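From: Nadine Atallah
To: Pruvus Robotics Club list
Date: 14 March 2024
Subject: Re: Backpack task, where are we?

Hi all,

Sorry for the slow answer, I had two lab reports due and a dead laptop charger. I'm going to reply to Hiếu in pieces because he asked about five things at once (you know you did, Hiếu!).

Hiếu Hứa wrote:
> Hey everyone, I missed the last two sessions and I'm trying to catch up
> before I promise anything to the Flendari people. Can somebody tell me
>
> - is the backpack still our main task or did we go back to the pencil case?
> - are we using the wrist camera only, or wrist plus overhead?
> - how many good runs do we have? Định told me one number and Quyên told
> me a different one
> - who is writing the poster?
>
> Also I have the spare fingertips in my bag, I forgot to put them back
> in the drawer. Sorry!!
>
> Hiếu

Yes, the backpack is still the main task. We talked about the pencil case again and Quyên made a pretty good argument for it (it's stiff, it lies flat, the zipper only goes in one direction), but the task sheet for Flendari says "a soft container with at least one zipper," and Định thinks the judges will be much happier with something that flops around. I agree with him. The pencil case can be our backup if everything goes wrong the night before.

On cameras, both, but the wrist one is what the model mostly learns from. We tried training with overhead only back in January and it would stop a finger's width short of the zipper every time and then close on nothing, very confidently. With the wrist view in there it at least goes for the right part of the bag. The trouble is that once the arm gets in close, everything turns pink and the model loses track of which fold is which. I spent a whole evening scrolling through wrist images and I got lost myself more than once. You have the big panel, the flap, the lining, and they're all the same family of color, so really the only things that stand out are the dark zipper and the metal slider. 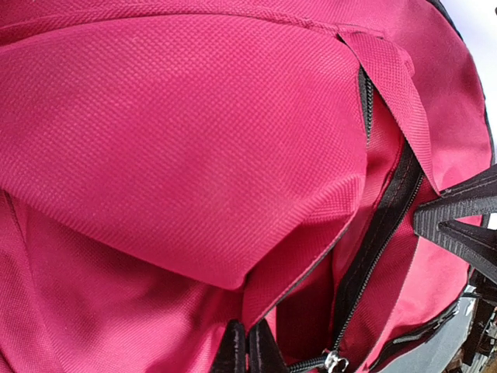

1. Labels

Look at where the slider sits in that one, right down at the bottom, with the fingertips just to the left of it. If you label that as "slider visible," great, we're on the same page. Some of us have been marking pictures like it as "slider hidden" when only part of the pull is showing, and then the training set is arguing with itself. Let's say that if you can point to the metal, it's visible. Same with the opening: if you can see into the compartment at all, call it open, even when a flap is hanging over part of it. Nhàn has already gone back through her batch and fixed it. Mine is half done.

And please don't label the black piping as zipper! I did this for an embarrassing number of them before Quyên caught it. The piping runs along the outer rim and has no teeth. Zoom in if you're not sure.

2. How many runs we have

Okay, so Định and Quyên are both right, they're just counting different things. We've recorded 1,910 runs altogether. Of those, 1,012 have both cameras working the whole way through, and that's what Quyên told you. Định's number is 583, and those are the ones that are fully labeled and checked by a second person. For the report we should use Định's number, and put the big one in a footnote if we want to show off a little.

I'd love to get more of the both-camera runs checked before we retrain. It goes pretty fast if you put music on, and I'm happy to sit with anyone who hasn't done it yet. The Danko viewer keeps your place now, so you don't have to start from the top every time — thank you Định, that was driving me nuts.

3. Fingertips

Bring them back please! The pair we have on there now is getting scuffed and I think it's starting to slip on the metal pull. I say "I think" since I only watched a handful of tries and I'm comparing against my memory of January. If we swap them, write it in the log with the run number, so we can tell later if anything changed. Last time we swapped without writing it down and then spent a session blaming the code.

4. Poster

I'm writing the first draft, Nhàn is doing the layout. She wants text by the end of the week, which is brave of her. What I still need:

- from Quyên, a paragraph on why we picked this task over the pencil case (be fair to the pencil case)
- from Định, the chart of runs with and without the wrist view, with readable axis names this time
- from Hiếu, whatever Flendari told you about poster size. I have two different emails and they don't match

If anyone has strong feelings about the title, send them to me and not to the whole list. We did the title thing on the list last year and it went on for days.

5. Room

We have the Usetti room for our usual times. The table has to be cleared by the time the next class comes in, so leave yourself time to park the arm and coil up the cables properly. Please put the backpack on the shelf when you're done. I found it on the floor under the radiator with somebody's granola bar in it.

Hiếu, does that cover it? If you can come a little early next time I'll show you the new recording setup. It's the same buttons but in a different order, and I keep hitting the wrong one.

Nadine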